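Misen Publishes Working Standard for Hand-Held Gripper Demonstrations

GRERKELSIDE, 28 November 2023. Misen today released the first public edition of its working standard for recording manual tasks with hand-held grippers. The document, titled Good Practice for Hand-Held Demonstration, sets out how operators prepare a work surface, hold and check the tools, carry out a task and decide whether the resulting recording may be used to train a robot arm. It applies to one-handed and two-handed work on tables, counters and shelves.

The standard was written at the Misen site in Grerkelside with Flotberg, which builds gripper fingers and mounts, and Groen, which runs recording sites for household and light cleaning tasks. It is free to read and may be copied for internal use. Conformance is voluntary and is declared by the recording site itself.

Hand-held grippers let a person perform a task with the same kind of fingers a robot will later use. The quality of the recording depends on small matters of procedure that until now have been passed on by word of mouth. Sites have used different rules for marker checks, object placement and rejected takes, and recordings from two sites could not always be combined without repair work.

"The most frequent question we received was which takes to throw away," said Aliki Sotiropoulos, lead editor of the standard. "Each site had an answer and the answers did not match. Section 5 now gives one list of grounds for rejection. An operator can apply it at the table without calling anyone."

Scope and structure

The standard contains 42 numbered requirements in six sections: work area, equipment, objects, task execution, rejection and records. Requirements marked "shall" must be met before a site can declare conformance. Items marked "should" are recommendations, and a site may depart from them if it writes down what it does in their place.

Section 1 covers the work area. The surface shall be stable and shall not shift when an object is pressed against it. Objects that do not belong to the task may remain nearby and are recorded as background items. The standard does not ask for a plain backdrop. Sites that had been clearing everything from view are advised to stop doing so, as robots trained on bare surfaces have performed poorly in ordinary homes during Misen's own trials.

Section 2 covers equipment. Finger markers shall be flat, clean and fully attached. A marker with a lifted corner or a scratch across its pattern shall be replaced before the next take. Ridged finger pads shall be inspected for tearing and for dirt packed between the ridges. Where two grippers are used, both shall be fitted with pads of the same type and the same state of wear. Cables shall be routed so that they do not pull on the wrist at full reach.

Section 3 deals with objects. Each object is entered in the site register with its material, its main color and the part by which it is normally held. Dustpans, brushes, cups and similar goods are listed as common objects and need no separate approval. Knives, glass and anything containing liquid are listed as restricted and need the approval of the shift lead.

Task execution

Section 4 is the longest part of the document. It requires that every take start with both grippers open and clear of the objects. The operator then closes on the first object at normal working speed. Slow or exaggerated movement is not permitted, and neither is a pause to look at the camera.

For two-handed tasks, the standard defines a holding hand and an acting hand. The roles may change during a take. In sweeping, one gripper takes the brush and the other takes the dustpan, and the operator may pick up either first. The order shall be varied across a session so that the recordings do not teach a single fixed sequence. Starting positions of the objects shall also be varied, including positions in which a handle points toward the operator and positions in which it does not.

Long, narrow handles receive their own clause. The fingers shall approach from both sides of the handle and close on it evenly. If a finger lands on a hanging hole or on a tapered end and the grip slips, the operator shall let go and grip again in the same take. Such corrections are kept. Earlier practice at several sites was to delete them.

"A second attempt at a grip is useful material, provided the operator makes it the way a person would," said Benedikt Holzer, who was responsible for Section 4. "We had to be exact about the limit. Two regrips are accepted. At the third the take is closed and marked as failed, and it stays in the archive under that label."

Rejection and records

Under Section 5, a take shall be rejected if a finger marker is covered for longer than the stated limit, if a bare hand touches a task object, if an object leaves the work area and is put back by hand, or if the operator receives spoken instructions during the task. A dropped object is not in itself a ground for rejection when it is picked up again with the gripper.

Section 6 sets out what shall be stored with each take: the task name, the object entries, the gripper pair, the operator code and the result. Operators are identified by code only. Any person who enters the view without having given written consent shall be removed from the recording, or the take shall be deleted. The site shall name one person who answers for consent records, and that person shall not also be the shift lead.

Trial period

The draft was tested in normal operation at Groen recording sites before release. The test set consisted of 1,840 takes, of which over 600 were two-handed cleaning tasks. Each take was judged separately by two reviewers working from the draft text. Where the reviewers disagreed, the clause in question was rewritten and the affected takes were judged again. The clauses on marker cover and on regrips were changed most often.

Groen has since moved all of its sites to the published edition. "Training a new operator was mainly a matter of standing next to an experienced one," said Edileuza Amaral, head of site operations at Groen. "We still do that, but the new operator now reads Sections 2 and 4 first and does the equipment check alone before the first session."

Flotberg will supply inspection cards for finger pads and markers with each new gripper pair. The cards show accepted and rejected states of wear and carry the same clause numbers as the standard. Owners of older pairs can order the cards separately.

Maintenance

Comments on the first edition may be sent to Misen by any recording site, supplier or user of recordings. Comments should name the clause and propose replacement wording. Comments without proposed wording will be read but may be held for a later edition. Changes will be published as numbered amendments, and sites that have declared conformance will be notified directly.

Two subjects were left out of the first edition and are under study: tasks carried out by two operators at one table, and tasks on soft surfaces such as bedding and upholstery. "We did not have enough recordings of either to write a requirement we could defend," said Dirk Van Beek of the Misen standards office. "They will be added when the trial data supports it."

About Misen

Misen develops recording methods and training data for robot arms used in homes, hotels and small workshops. The company is based in Grerkelside.

Press contact: Hendrik Brouwer, Misen Press Office, Grerkelside

Related items

Flotberg Revises Fitting Instructions for Ridged Finger Pads
Groen Opens Operator Training Course to Outside Sites
Misen Guidance Note: Consent Records at Shared Recording Sites
Call for Comments: Demonstration on Soft Surfaces
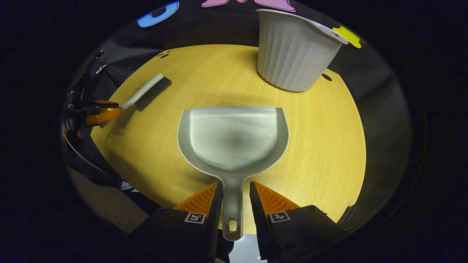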